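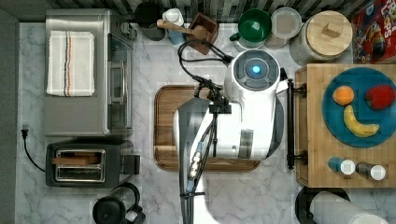

A kitchen counter in white-and-gray marble with a wooden cutting board and a stainless-steel toaster oven.

Nernley Opens Applications for Home Kitchen Repair and Care Program

Households can request surface restoration, small appliance servicing and hands-on classes starting in November

Nernley, the regional home services cooperative, today announced the opening of applications for its Home Kitchen Repair and Care Program, which will help residents keep their existing counters, boards and small appliances in use for longer. The program will serve 2,000 households in its first season and is open to both renters and homeowners within the cooperative's service area.

The program combines three services that Nernley has until now offered separately: stone and wood surface care, bench repair of small appliances, and evening classes in basic kitchen upkeep. Members will be able to request all of them through a single application form and will be assigned one service coordinator for the length of their participation.

"Many of the kitchens we visit have good materials in them that have simply gone without care for a long time," said Aurelia Nägeli, Director of Household Services at Nernley. "A stained counter or a dried-out cutting board is often replaced when an afternoon of work would have restored it. We want that afternoon of work to be easy to arrange and affordable to everyone in our area."

Surface care visits will be carried out by Brillico, a stone and wood finishing firm that has worked with Nernley on its apartment renewal projects. Brillico technicians will clean and reseal marble, granite and limestone counters, treat light etching and water marks, and sand and oil wooden boards and butcher block surfaces. Each visit includes a written care sheet for the materials found in the home. Deep chips, open cracks and failed seams fall outside the scope of a standard visit and will be quoted separately before any work begins.

Marble receives particular attention in the program materials. The stone is easily marked by lemon juice, vinegar, wine and many common bathroom cleaners, and damage of this kind cannot be removed by wiping alone. Brillico recommends a soft cloth, warm water and a pH-neutral soap for daily cleaning, and asks residents not to apply any polish or sealer in the 10 days before a scheduled visit.

Appliance servicing will take place at the Hrubý workshop, where repair staff will accept toaster ovens, kettles, stand mixers, food processors and coffee makers. Items will be tested for electrical safety, cleaned internally where the design allows, and fitted with replacement cords, knobs, door springs or heating elements as needed. Owners will receive an estimate before parts are ordered – no work will proceed without their written approval. Microwave ovens and appliances with sealed refrigeration systems are not eligible.

"Small appliances are thrown away over very small faults," said Svenja Imhof, Workshop Manager at Hrubý. "A loose hinge or a worn switch is an ordinary repair. What people have lacked is a counter where they can hand the appliance over and a clear price before they decide."

The classes will be held at the Drornano community hall and will begin at 6:30 p.m. Each session lasts 2 hours and is limited to 30 participants. Topics for the first season include oiling and storing wooden boards, removing baked-on grease from oven doors and crumb trays, sharpening kitchen knives, and safe use of household descalers. Tools and supplies will be provided. Participants are welcome to bring one board or knife from home to work on during the session.

Fees for surface visits and repairs will be set on a sliding scale according to household income. Classes are free to Nernley members, and non-members may attend for a small charge if places remain. Renters applying for a surface care visit must include written permission from their landlord or building manager.

Applications are available on the Nernley website and in printed form at the cooperative's front desk, the Hrubý workshop and the Drornano community hall. Requests will be handled in the order received, with priority given to households in which a resident has limited mobility. Applicants who are not placed in the first season will remain on the waiting list and need not reapply.

About Nernley

Nernley is a member-owned cooperative that provides maintenance, repair and home improvement services to households in its region. Its work includes apartment renewal, seasonal weatherproofing and accessibility improvements.

Media inquiries: Nernley Press Office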